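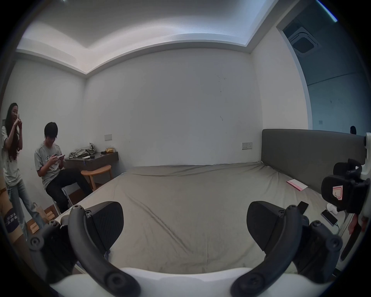 3.2 Bedding and sleep warmth
Oct 13, 2022. By Jad Twal and Lionel Dunmore

We were delighted by how much the bottom sheet mattered! In the Clutthorpe homes, 178 sleepers kept a diary through May, and skin warmth rose fastest on tightly woven sheets.

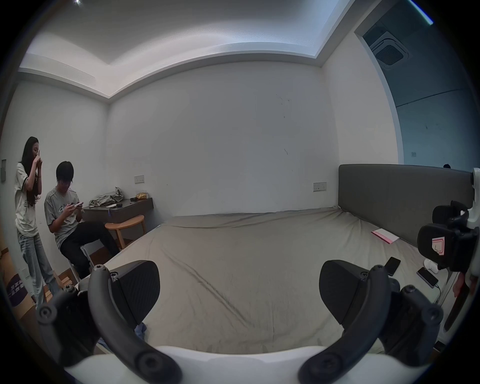 Did thread count explain the difference? Weave and fibre explained far more of it, and thread count added little once both were known.

Figure 4. Fitted sheet in grey-beige, with creases. 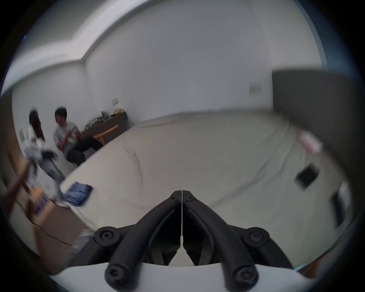 Wall colour had no effect, but bedroom air did (a lovely result), with cooler rooms favouring longer sleep across all 24 nights.
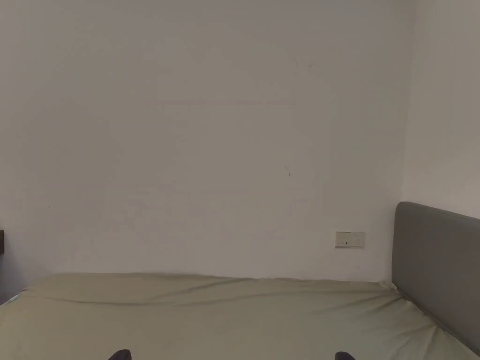 We would like to repeat the work in winter.

Related items
Wainwright: Wool quilts in Lambert
Montoya: Naps and shift work

This site uses cookies.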